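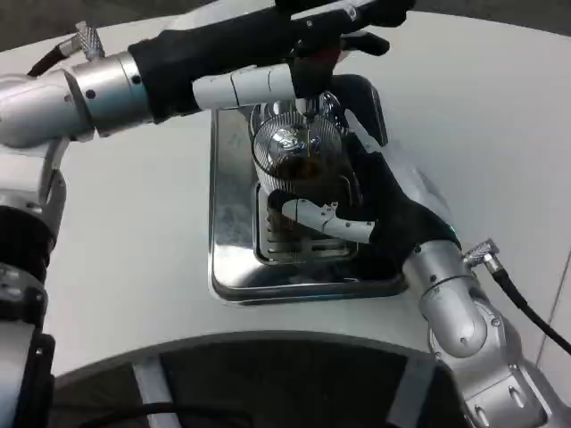 Katside本社Söderlund棟の来客ラウンジにおける飲料提供業務の見直しについて、関係部門の皆様のご意見を伺いたく、本スレッドを設けます。当ラウンジの配膳業務は従来5名の体制で担ってまいりましたが、昨年7月から双腕ロボット「Stanik」による抽出後の注ぎ分けおよび器具の移動を試行しております。ガラス製のサーバーについては、黒い手袋を着けた片方の手を金属蓋の側から、もう片方の手を容器の下部側面に添え、水切り格子のあるステンレストレイの上で扱う方式です。両手で支える手順を採るため、人が片手で行っていた作業に比べて所要時間が長くなります。この点を含め、試行を本運用へ移すにあたり、担当者の職務をどのように定め直すべきかを議論いたしたく存じます。

論点として現時点で認識しているのは、担当者の配置、機器停止時の対応手順、衛生管理の責任区分です。これら以外の事項についても、遠慮なくご提起ください。なお、1月14日(月)の部門説明会で配付した資料は社内共有フォルダに格納済みです。資料中の人員配置案は検討用のたたき台であり、決定事項ではないことを申し添えます。
投稿者:総務企画_ラウンジ所管

設置時の立ち会いを担当した者です。業務委託先であるBiltico側の視点から、数点補足いたします。

試行初月にあたる7月の提供実績は3930杯でした。この数字には、担当者が手作業で提供した分も含まれております。機器の処理分だけを切り分けた集計は、記録様式が未整備であったため残っておりません。説明会資料の表では両者の区別が読み取りにくく、機器がすべてを処理したとの誤解を招くおそれがあります。次版での注記追加をお願いいたします。

担当者の職務については、準備、補充、清掃、停止時の代替といった作業が現に発生しております。これらは従来の業務仕様書に記載がなく、現場の判断で吸収してきたものです。本運用とする場合は仕様書の改定が前提になると理解しております。
投稿者:Biltico_運営管理

人事部門です。配置案について確認させてください。

資料では、ラウンジ常駐を5名から2名とし、残りの担当者は受付および会議室管理へ異動する案となっております。異動先の業務量は、いつの時点の実績に基づいて算定されたものでしょうか。会議室管理は昨年秋に予約システムを更新した直後であり、問い合わせが一時的に増えていた時期です。その時期の数値を基準とされた場合、異動後しばらくして業務量が見込みを下回ることが懸念されます。

加えて、対象となる担当者への個別説明がまだ実施されていないと聞いております。公開の掲示板で配置を議論する前に、本人への説明を済ませるのが順序であると考えます。
投稿者:人事_制度運用

ご指摘を受け、回答いたします。

業務量の算定には秋以降の実績を用いております。更新直後の影響を除いた再計算は行っておりませんので、人事部門と共同で見直すことといたします。個別説明の未実施についても、そのとおりです。日程の調整が後回しになっておりました。本スレッドにおける配置の議論は、説明が終わるまで一般的な考え方の範囲にとどめ、具体的な異動先には言及しない扱いとしてください。
投稿者:総務企画_ラウンジ所管

ラウンジで勤務している者です。名簿上は担当者の一人にあたります。個別説明の前ではございますが、業務の実態についてはお伝えしておくべきと判断し、投稿いたします。

朝の作業は、試行前よりも増えております。豆の計量、給水、抽出器具の洗浄は従来どおり人が行います。それに加えて、器具を所定の位置に置く作業が入りました。位置が合っていないと作業が始まらないため、開館前に試し動作を行い、合わなければ置き直します。カップの向きや在庫の並べ方についても、以前より細かい決まりがあります。

反対に、日中の立ち仕事は減りました。特に午後の来客が重なる時間帯に、注ぎながらお客様のご質問に答えるという状況がほぼなくなりました。会議室の場所やタクシーの手配を尋ねられたとき、手を止めて正面を向いてお答えできるようになったことは、率直に申し上げて助かっております。

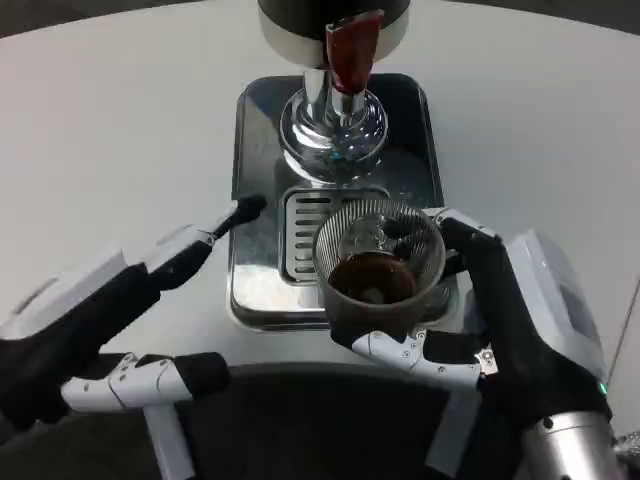
一方で、お客様との会話のきっかけが減ったとも感じております。以前は、カップをお渡しするときに一言添えることができました。現在はお客様が機器の動作をご覧になっている時間が長く、こちらから声をおかけする頃合いを測りかねることがあります。この点は手順書に書きようがなく、各自の工夫に任されております。

評価についてもお尋ねします。現行の評価項目には「提供の迅速さ」が残っております。提供の速さが機器の動作に左右される以上、担当者の評価に用いるのは適当でないと考えますが、いかがでしょうか。
投稿者:ラウンジ勤務者A

評価項目の件について、人事部門からお答えします。

ご指摘は妥当と考えます。次回の評価期間から当該項目を外し、来客対応および機器停止時の対応を項目に加える方向で検討いたします。ただし、停止時の対応は発生の有無が勤務日によって異なりますので、件数による評価は採用いたしません。手順の理解を確認する方法が適切と思われます。
投稿者:人事_制度運用

別の観点から、慎重な意見を申し述べます。

来客対応を主たる目的とするラウンジにおいて、飲料を手渡す行為を機器に委ねること自体に、部内では異論があります。当部の顧客には長年のお付き合いの企業が多く、商談前のひとときに担当者が顔を覚えてくださっていることを高く評価いただいてきました。試行開始後、当部の顧客からは「興味深い」とのお声もありましたが、「以前の方はもういらっしゃらないのか」とのお尋ねも受けております。

費用面の説明は資料で拝見しました。しかしながら、所要時間が延びるうえに朝の準備が増えるのであれば、当該業務を自動化の対象に選んだ理由が判然といたしません。器具の洗浄や搬送など、お客様の目に触れない工程を先に対象とする選択肢もあったはずです。経緯をご説明ください。
投稿者:営業統括_法人

対象工程の選定経緯についてお答えします。

洗浄工程は当初の候補に含まれておりました。見送りとした理由は、給湯室の通路幅が狭く、機器と人が同時に作業する際の離隔を確保できなかったためです。通路の改修には棟全体の工事計画との調整を要し、年度内の着手は困難でした。搬送については既存の配膳台車で足りており、担当者からの負担の訴えもございませんでした。

注ぎ分けの工程を対象としたのは、担当者への聞き取りにおいて、熱い飲料を繰り返し扱う作業が負担の大きいものとして挙げられたことによります。手首の痛みを理由とする勤務調整の申し出も過去にありました。所要時間だけを見れば人の作業に及びませんが、身体的な負担の軽減を優先した判断です。この経緯が資料に記載されていなかったことは、当部の不備でございます。

顧客からのお尋ねの件は、重く受け止めております。常駐担当者の名札の扱いと、お出迎えの位置を変更することで改善できる余地があるかどうか、現場と相談いたします。
投稿者:総務企画_ラウンジ所管

安全衛生の所管として意見を提出します。

身体的負担の軽減という趣旨には賛同いたします。ただし、負担が減ったことを示す記録が現時点で存在しません。試行前後の比較ができるよう、担当者の健康相談の件数や作業姿勢の記録を、本人の同意を得たうえで整備すべきです。朝の位置合わせに中腰の姿勢が伴うのであれば、別の部位に負担が移っている可能性も検討に含めてください。

衛生管理については、責任区分の明文化を求めます。手袋の交換、トレイと水切り格子の洗浄、飲料をこぼした場合の拭き取りを、Katside側とBiltico側のいずれが行うのかが、現在の文書からは読み取れません。手袋に関しては交換の基準も必要です。汚れを認めたときに交換するという運用では、確認する者によって判断が分かれます。
投稿者:安全衛生_本社

Bilticoからお答えします。

トレイと水切り格子の洗浄は、閉館後に当社の清掃担当が実施しております。日中にこぼれた飲料の拭き取りは、常駐の担当者にお願いしているのが実情です。機器を一時停止の状態にしてから手を入れる手順としており、停止操作の講習は常駐者全員が修了しております。

手袋の交換については、当社では時間を基準とする案を準備しております。汚れを認めた場合の随時交換と併用する形です。交換記録簿の様式案は別途お送りいたします。なお、交換作業を常駐の担当者にお願いする場合は委託契約の範囲に影響しますので、当面は当社の巡回担当が行うことを提案いたします。
投稿者:Biltico_運営管理

巡回担当による交換との案について、現場から一点申し上げます。

巡回の到着が昼の混雑と重なることがあり、交換のために機器を止めている間は、手作業で提供することになります。常駐が2名となった場合、一人が手作業で注ぎ、もう一人が案内に就くと、補充に回る者がおりません。大型の催事がある日は来訪者が400名を超えることがあり、この体制では対応が難しいと考えます。交換の時刻を開館前と昼の混雑後に固定していただけないでしょうか。

また、停止時に人が代わる手順について、訓練の機会を定期的に設けていただきたく存じます。試行開始後に着任した担当者は、手作業で続けて提供した経験がほとんどありません。注ぎ方そのものは難しくありませんが、列ができた状態で落ち着いて作業するには慣れが必要です。
投稿者:ラウンジ勤務者A

訓練の件に賛成いたします。付け加えますと、当部では重要な来客のある日に限り、機器を使用せず担当者による提供をお願いしたいと考えております。そうした日を訓練の機会に充てることもできるのではないでしょうか。
投稿者:営業統括_法人

重要な来客の日を訓練に充てるという案には、賛同いたしかねます。

訓練は失敗しても差し支えのない環境で行うべきものです。経験の浅い担当者が、最も緊張を強いられる日に手作業を任されることになれば、本人の負担は大きく、お客様に対しても失礼にあたります。手作業による提供日を設けること自体に反対するものではありませんが、その場合は事前に別の日で訓練を済ませておくことが条件です。加えて、部門ごとに機器の使用可否を指定できる仕組みとした場合、勤務表の作成が著しく複雑になります。申請の期限と日数の上限を定める必要があります。
投稿者:人事_制度運用

訓練と本番を分けるべきとのご意見は承知いたしました。当部の提案のうち、訓練に関する部分は取り下げます。手作業による提供日の申請については、引き続き希望いたします。上限を設けることに異存はありませんが、役員面談に伴う急な来客は期限までに申請できないことが多く、例外の扱いをご検討ください。
投稿者:営業統括_法人

急な来客の例外を認めるかどうかは、現場の人員に直接影響いたします。常駐の人数が確定する前に例外を約束することには反対です。当日の朝に変更の連絡を受けた経験から申しますと、休憩の時間が真っ先に削られます。
投稿者:ラウンジ勤務者A

皆様のご意見を踏まえ、当部の対応を以下のとおり整理いたします。

配置案は、業務量の再計算と対象者への個別説明が終わるまで保留とします。常駐2名という人数についても、催事日の増員を含めて改めて検討いたします。評価項目の変更は人事部門の所管により進めていただき、当部は現行の業務一覧を提供いたします。

衛生管理の責任区分は、Bilticoの様式案を受領した後、安全衛生部門の確認を経て文書化します。手袋の交換時刻は、開館前および昼の混雑後に固定する方向で調整をお願いいたします。停止時の代替訓練は、閉館後の時間帯に勤務時間として実施する案を作成いたします。

手作業による提供日の申請制度につきましては、意見が分かれておりますので結論を出しておりません。急な来客の扱いを含め、本スレッドでの議論を継続してください。
投稿者:総務企画_ラウンジ所管

安全衛生部門です。文書化の際には、機器を一時停止してから拭き取りを行う手順を、ラウンジ内の見やすい位置に掲示してください。講習を修了していない応援者が入る日もあると聞いております。応援者には機器の周囲の作業をさせないことを、併せて明記していただくよう求めます。
投稿者:安全衛生_本社

掲示の文面は当社で下書きを作成します。応援者の作業範囲については、催事日の増員案と一緒に確認させてください。手袋の交換時刻の変更は巡回経路の組み替えを伴うため、他の拠点との調整が済み次第、本スレッドに回答いたします。
投稿者:Biltico_運営管理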